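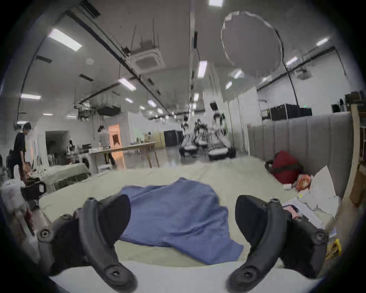 Blue cloth on the mattress, with three robots on wheels at the back of the room.

I'd been promising myself a trip to the Loltcombe shared workshop ever since our little club started on its folding gripper last winter, and in April I finally packed a sandwich, put my two sorry prototypes in a shoebox and drove the 91 miles. The open day was a Friday, which meant taking an afternoon off, and I'd do it again next week if my boss would let me.

For those who missed our last meeting, there are six of us building a pair of hand-held grippers at home, the kind you carry in your own two hands and work by squeezing, so that you can find out what a robot's fingers would be up against before you have a robot to put them on. Ours is called the Sallell (Gilberto Chambi named it, and he still won't tell me what it means). It has cost us $200 so far, and most of that went on springs that turned out to be too stiff.

Maarja Lukoševičius met me inside and let me wander with her for most of the afternoon, and I can't thank her enough for her patience. I had pictured a few benches and a drill press. What I walked into was a great long room with a polished floor, beds made up for practice, work tables, and people going about their business at every turn. I'm afraid I stood there grinning for a while before I remembered to ask anything sensible.

We talked about fingers first, because fingers are where I've had all my trouble. Mine are straight, cut from a bit of aluminum strip, and they will pick up a block of wood all day long but let a pillowcase slide right out. Maarja's advice was to stop trying to grab the middle of the fabric and to spend my time on corners and edges, and to put something grippy on the pads before I touched the springs again. She keeps a notebook called the Raudsepp book, after the street where the group used to meet, and it has 200 tries at folding written up in it by hand, with the failures marked in green ink. I read a good dozen pages standing up. My favorite entry just says "sleeve again."

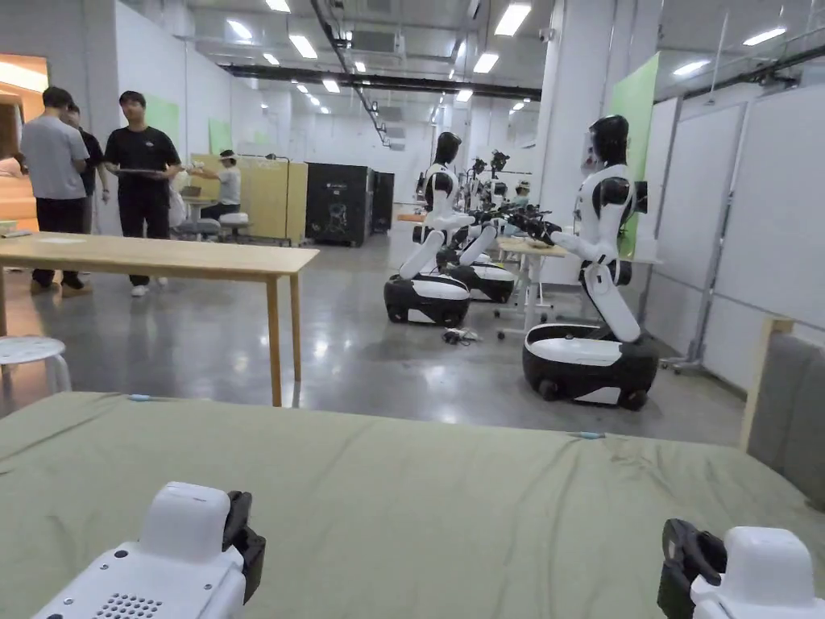

Our club has argued for weeks over whether to close in the Sallell or leave its insides open, and I came down firmly on the open side until this visit. I like being able to get at the screws, and Gilberto says a bare frame looks unfinished and will catch on everything. Well, Gilberto, you win. The pair I saw resting at the edge of the green table had white housings with the black jaws set on the inner sides, and the left one had a small grid of ventilation holes in its front face, so there's our answer to the worry about heat as well. I've already sketched something similar on the back of my parking ticket. The jaws facing inward makes good sense to me too, as ours stick out the front like a duck's bill and I can never quite see past them.

After that came my favorite part, the cloth work on the bed. I could happily have skipped the tea for it (and nearly did, though the lemon cake was very good). I learned more about our own trouble from fifteen minutes at that mattress than from the whole of the winter. You need two hands, of course, but you also need to give each hand its own job, and I have been moving mine together like a man carrying a tray.

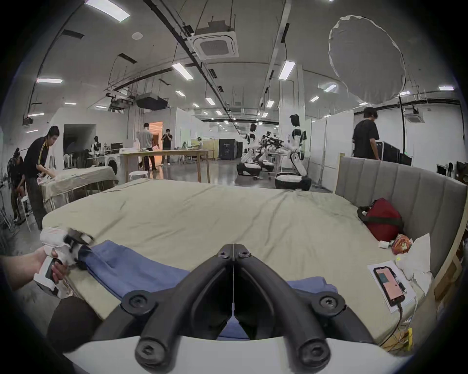

A corner of the blue cloth in the left gripper, lifted a little off the bed.

Maarja was kind enough to look over my shoebox before I left. She liked the handle, which is the grip from an old garden sprayer, and she was very polite about the rest. Her suggestion was a rounder tip and a hinge bolt I can tighten without taking the whole finger apart. I'd been using a Trenetti hinge out of my cabinet drawer, and it wobbles, and she found the wobble in two seconds flat.

So the plan for our next evening is new pads, softer springs and a proper housing, in that order, and would whoever borrowed my small tap set please bring it back. Loltcombe is easy to find once you're past the feed store, parking is around the side, and Maarja says any of us are welcome at the next open day. I have room for three in the car if you don't mind the shoebox on your lap.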